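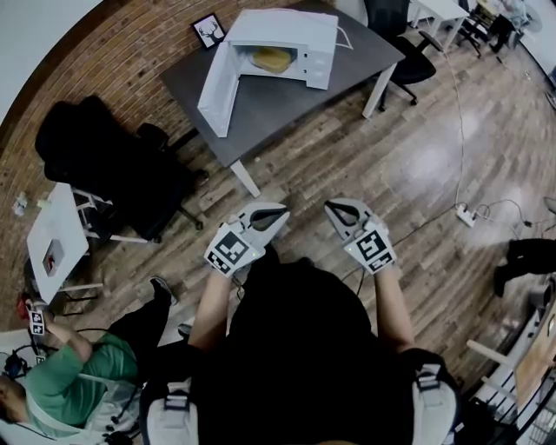
Figure 5.1 Hand-held grippers at the start of a demonstration. The toy microwave oven on the table has its door open.

Chapter 5
Rules for Collecting Demonstrations by Hand

After reading this chapter you should be able to:
state the conditions a work area must meet before recording begins;
check the markers and cables on a pair of hand-held grippers;
decide whether a recorded episode is kept, flagged or rejected;
fill in a session record that another person can audit.

5.1 Why the operator needs rules

Chapter 4 dealt with robots that are moved by a trained operator through a control station. In this chapter the robot is absent during most of the work. A person carries the grippers, performs the task with them, and the motion is stored for later use in training a control policy. The safety standards for industrial robots say little about such work, as they assume a powered arm and a boundary around it. A site that collects demonstrations must therefore write its own procedure, and the procedure has to cover two separate matters: the safety of the people in the room and the quality of what is recorded.

The two overlap more than new operators expect. A cord across a walkway is a trip hazard, and a stumble during an episode also produces motion that has no place in the data. A bystander who steps between the operator and the table may be struck by a gripper and may hide a marker at the same moment.

5.2 Terms used in this chapter

Episode. One attempt at one task, from the start signal to the stop signal.
Session. All episodes recorded by one operator without a change of equipment or layout.
Fiducial marker. A printed square pattern of known size, used to find the position and angle of the part it is fixed to. The grippers in Figure 5.1 each carry two.
Start pose. The position of both grippers at the start signal.
Layout. The position of the furniture and the task objects, as given on the task card.

5.3 The work area

The Juvonano procedure, which is used as the running case in this book, divides the room into a task zone and a support zone. The task zone holds the operator, the table and the objects named on the task card. Everyone else remains in the support zone while an episode is being recorded. Office furniture is permitted in either zone provided that it does not stand in the operator's path. Rolling chairs are moved back and left there for the whole session.

Power strips and cords on the floor are the most common finding in site audits. Figure 5.1 shows a strip and its cords lying on open floor to the operator's right. Under the procedure, a cord that crosses the path between the start position and the table must be rerouted or covered. A cord outside that path may remain, but it is entered in the session record.

Glare is treated as a fault of the work area - not of the equipment - and is corrected before the session. Polished floors under ceiling lights are the usual source.

5.4 Checks before the first episode

Each marker is inspected for scratches, lifted edges and dirt. A damaged marker is replaced, never repaired with tape. The operator then opens and closes both grippers fully 5 times and confirms that cables and harness straps do not pull at the end of the reach. Any cable that does is refastened, and the check is repeated from the beginning.

The interval between full calibrations is 500 episodes, or sooner if a gripper has been dropped. The count is kept per pair, so the two grippers of a pair must stay together.

5.5 A worked case

In December the Trenatex site submitted 2848 episodes of household tasks for review. The layout photographs were complete, but two sessions had been recorded after a marker was changed and before the pair was calibrated again. The reviewer rejected both sessions in full. Section 5.7 goes through the session records and shows where the missing entry should have been noticed.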